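3.2 Shared use of the sink area

The second part of the study dealt with how households divide the space at and beside the kitchen sink. Washing food and drying dishes are often treated as separate tasks in design guides, yet in the Westdale survey they were reported as overlapping in most homes. Of the 600 households that returned the form, a large share said that produce was placed in the sink while dishes from an earlier meal were still in the rack. For this reason the layout used in our test kitchen followed a double-basin plan, with one basin larger than the other and the dish rack kept inside the smaller basin, to the right.

Toy vegetables and fruit were used in place of fresh produce. Fresh items bruise, change in weight and differ from one delivery to the next, and these differences would have made it hard to compare sessions. The toy set included long shapes such as the radish and the eggplant as well as rounder ones such as the apple, the onion and the bell peppers. Items were divided between the larger basin and the counter to the left of the sink, where a group was kept near the back corner.

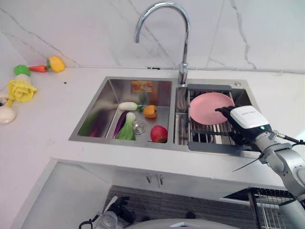 Figure 6. Double-basin sink with toy produce in the left basin and on the counter, and a pink plate upright in the dish rack in the right basin.

The position of the rack affects more than drying. When it stands in the second basin, water from the plates runs off into the sink and the counter stays free for food. The cost is that the basin can no longer be used for rinsing, so all washing moves to the other side. Respondents in the Adugna district, where single basins are common, described the opposite case – the rack took up the counter, and vegetables were left in the sink until there was room for them.

Storage of the sponge was recorded as a separate item. It was kept upright near the back wall of the larger basin, a position that 2 of the earlier layouts in the Nevby series had also used. A sponge laid flat on the basin floor takes up space needed for produce and may cover the drain strainer. We did not test holders fixed to the wall or the faucet, and the findings in Section 4 should be read with that limit in mind.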